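Robots at the repair counter: what changes for us?

jitis_bench
Joined: August
Posts: 14

Hello all. I work in the spectacle repair section at Skarkero in Illdale. We are 16 people and we handle 200 pairs on a normal day. Management wants that a two-armed robot takes over the sorting and folding before the end of the year, and we do the screws and the lenses as before. Has anybody lived through such a change? I am not against it, but I would like to know what my day will look like. 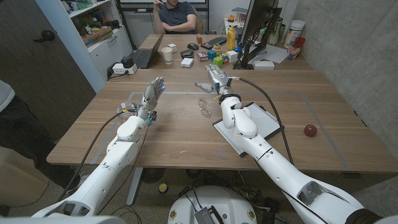
My main worry is the pace. Now I pick up a pair, look at it, and my hands know already if the hinge is weak. If a machine has folded it before me, I lose this moment. And clear frames like the pair between the two hands are the hardest ones, even I must turn them to the light to find a crack. We also asked if the work area will stay marked with grey tape on the table or if there will be a proper fence. No answer until now.

espinoza_fan
I went through it in a packing hall. The first weeks were slower for everybody, then I had less pain in the wrists. I would not go back. Ask for training in working hours, and get it in writing.

night shift 3
Sorry, but I see it differently. Less pain, yes, but at our place the target went up to 3,000 pieces a week as soon as the arms were running. The easy pieces went to the machine and we kept only the difficult ones. Same pay.

espinoza_fan
Then your problem is the target and who sets it. Our arms did not decide anything.

night shift 3
For the person at the bench it is the same thing in the evening.

jitis_bench
Thank you both. The point about difficult pieces I did not think of - easy pairs are also a kind of rest for me. Can one agree on a mix, so that some easy ones stay with the people?

espinoza_fan
We did it. Every person had one hour per shift of the simple work. It was written in the rota.

night shift 3
Good if they keep to it. Ours was dropped when orders went up.

jitis_bench
Edit, Jan 12, 2018: we have a meeting with the section head next week. I will ask for the mix, the training and the fence, and write the answers in this thread.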